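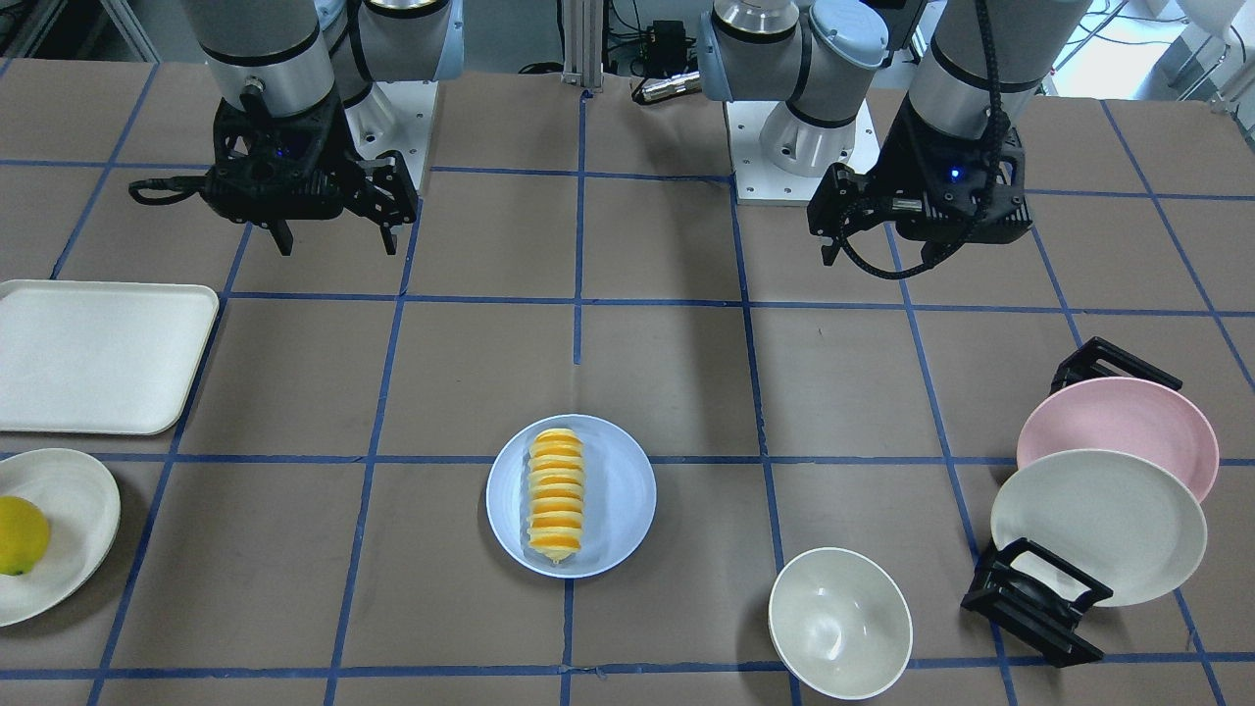 Two arms on white bases at the back of a tabletop, the gripper slightly open.

Filed under: Opinion / Standards & Measurement

Product datasheets should state the conditions under which each number was obtained. Most do not. A torque rating, a battery life or a noise level is printed as a single figure, and the buyer is left to guess the temperature, the load and the sample size behind it.

Take cycle life. Akix rates its small connectors at 500 cycles. Prukeck rates a similar part at 300. A purchasing department reading the two sheets side by side will order from Akix. The Prukeck sheet, however, has a footnote: the figure was taken under full rated current, with failure defined as a doubling of contact resistance. The Akix sheet has no footnote. It may describe a better part, or it may describe an unloaded test that ended when the latch broke. The two numbers cannot be compared, and the more careful supplier loses the order.

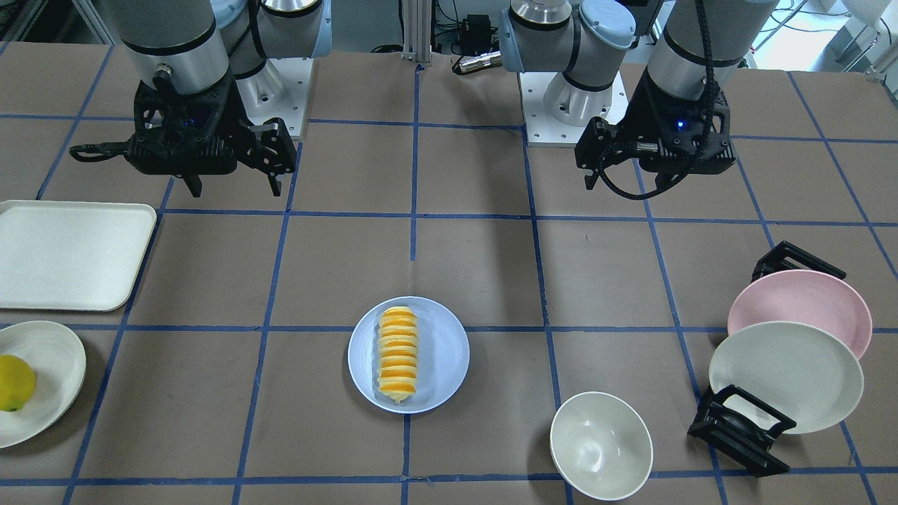 The usual objection is cost. Longer sheets take time to write and few customers read them. I find this weak. The test engineer already has the conditions in the report, and copying them over adds perhaps 2 lines per rating. Grirko has done so for its relays for years, in a table no larger than a business card.

A second objection is that disclosure invites argument. It does, and it should. If a customer disputes the ambient temperature used, the discussion is at least about something measurable.

Buyers could fix much of this without a new standard. Reject any rating printed without a method, and say so in the request for quotation. Michailidis added such a clause last November. Of the 20 suppliers it wrote to, nearly all sent the missing data within the quotation period.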